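About Navico School of Bookkeeping

Navico School of Bookkeeping offers evening and daytime instruction in bookkeeping, payroll and office accounts to adult learners. The school operates from two sites, one in Flostthorpe and one in Oakley, and has 319 students enrolled for the current term.

Our History

The school opened in Flostthorpe with a single evening course for shop owners who wished to keep their own ledgers. Payroll was added at the request of local employers, and a daytime program followed. The Oakley site opened in January with four classrooms and a quiet study room. Students may attend classes at either site under one enrollment.

What We Teach

The Certificate in Bookkeeping is the school's main program. It runs for eight months and covers double-entry records, bank reconciliation, sales tax, inventory and year-end closing. Students complete a full set of books for a small business before the certificate is awarded. Short courses in payroll, spreadsheets and accounts receivable run for four weeks each and may be taken on their own.

Paper ledgers are used in the first part of the certificate. Software is introduced once students can post and balance entries by hand -- a practice the school has kept from its earliest classes.

Admissions

No earlier study of accounting is required. Applicants should be comfortable with basic arithmetic and must be at least 18 years of age. A short placement interview is held before enrollment, either in person or by telephone. Fees may be paid in full or by monthly installment. Students who must withdraw for reasons of health or work may return to the same program without a second registration fee.

Working With Employers

The school provides group instruction for firms in Flostthorpe, Oakley and Plalham. Courses are arranged to suit the employer's calendar and may be held on the firm's own premises. Written reports on attendance and results are supplied at the close of each course.

Inquiries should be made to the admissions office at the Flostthorpe site, which also handles requests for transcripts and duplicate certificates.

Page last revised April 2018. 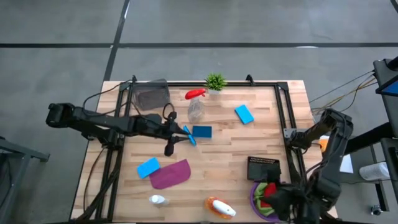
Wooden worktable with a robot arm over the tabletop.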